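Last updated: August 26, 2026

Ticket 1279: Wi-Fi drops out whenever somebody is hungry
Status: Closed, more or less
Site: Iston, upstairs office and tea room
Equipment: Plovmont access point (tea room ceiling), Plovmont access point (hallway), a Nokia handset, four laptops

Reported problem

Wireless goes to pieces in the upstairs office between noon and one. Video calls freeze, the shared drive sulks, and the Nokia we keep for the after-hours line shows full bars while doing nothing with them. Mornings are fine. The person who logged this ticket described the fault as "lunch-related" and was told by the rest of the office to stop being silly.

First go

Restarted the modem. Restarted the router. Restarted both access points, then the laptops, then the modem again out of spite. All good by half past one, which proved nothing, as it's always good by half past one.

Rang Plovmont support. Was asked to restart the modem.

Second go

Left a ping running to the router from the desk nearest the tea room. Clean all morning, replies in 2 ms. At 12:04 they went up past 2000 ms and then stopped coming back at all. Recovered a few minutes later, fell over again, recovered again. The gaps were a minute or two long and came in a sort of queue, much like the people in the tea room.

Ran the same test over a network cable. Not one dropped packet. So the internet connection is innocent and I owe Medve, our provider, an apology for the email I sent them in March. I have drafted it. It's a good draft and I may never send it. 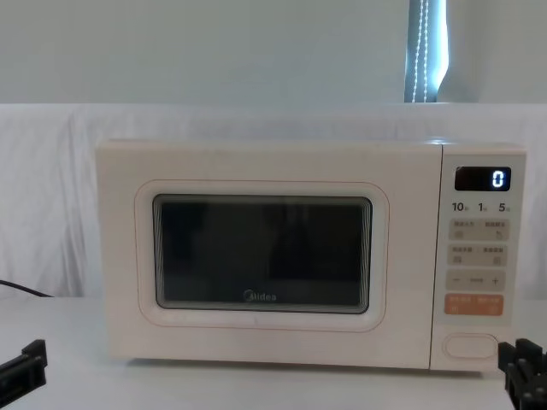 Third go

Heated a mug of water for two minutes with the ping running. Replies went off a cliff when I pressed start and came good at the ding. Did it again to be sure. Did it a third time because by then I wanted tea.

For anyone who hasn't met this one before: microwave ovens and the older 2.4 GHz Wi-Fi band share the same bit of the airwaves. Every oven leaks a little, well inside the safety limits, and a little is plenty to shout over a laptop. Ours wasn't helped by whoever mounted the access point on the tea room ceiling, and I've checked the paperwork and it was me.

What I changed

Turned on the 5 GHz band, which had been switched off since installation for reasons lost to history. Gave it its own network name, because the laptops kept drifting back to the slow one like cattle to a gate.

Moved the tea room access point out over the printer, on the far side of the wall.

Set the 2.4 GHz channel by hand to 1 instead of auto. Auto had been changing its mind all through lunch and dropping everyone each time it did.

Told each laptop to forget the old network. One of them forgot the printer as well. Separate ticket.

Results

Ran the ping through a full lunch hour, including somebody's frozen lasagne, which takes ages. No drops on 5 GHz. On 2.4 GHz it still gets a bit sluggish but stays up.

The Nokia only does 2.4 GHz, so it'll keep having the odd wobble around midday. It's an after-hours phone. I've marked that part as won't fix.

Still to do

Label the new network so visitors stop asking for the old password.
Take down the sign asking people to stagger their lunches. It was my sign, and I'd laminated it.
Find out why the hallway access point calls itself "test2".

Reopen this one if the dropouts come back. Please note the time, which network you were on, and what was for lunch.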